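Notes for the second evening — reading a lease before you sign it

Welcome back, everyone, and thank you for bringing your own paperwork along. If you missed the first evening, don't worry, you can pick things up from these pages and borrow a neighbor's worksheet (people are very kind about this).

## Where we left off

Last time we read the Hellwig lease out loud, all the way through, which took a good while and was worth every minute. A lot of you were surprised by how much of it was about notice. Notice is simply how you tell the other side something in a way that counts. A phone call is friendly and I'm all for it, but if the lease says "in writing," then please write.

## The deposit

Get out clause 8 of the practice lease. It says the tenant pays $543 on signing and gets it back "less reasonable deductions." Circle *reasonable* and write in the margin what you think it covers. Faded paint? A cracked sink? A carpet that was already tired when you moved in? Rules on this differ from state to state, so look up your own before you rely on anything we say in class.

I like to walk through a new place with a pad of paper and go room by room — closets too — and then have the landlord sign the list. It feels a little fussy on the day. Do it anyway, and keep a copy somewhere other than the apartment.

## Fees that come later

Page 2 has a "service charge" of $148, and it doesn't say how often. Is that once? Every month? Write the question down just as you'd ask it, and then we'll practice asking it in pairs, nicely but without backing off.
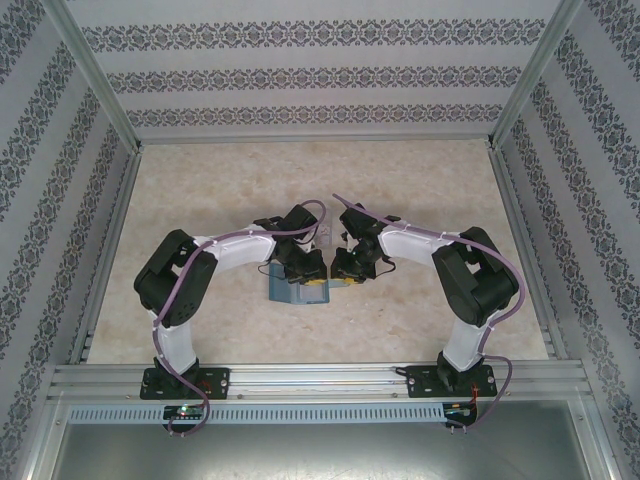 *Maribel Agudelo*

## For next time

Please read the renewal clause in the Besenard lease and mark three things:

- the last day you can say you're leaving
- what happens if you say nothing at all
- whether the rent can change, and who decides

Some of these clauses run on for half a page, and I still read them with a ruler under the line. Take your time, have a cup of something, and bring your questions even if they seem small to you. We'll start with the renewal clause and go on to subletting if there's time, otherwise subletting moves to the first class in August.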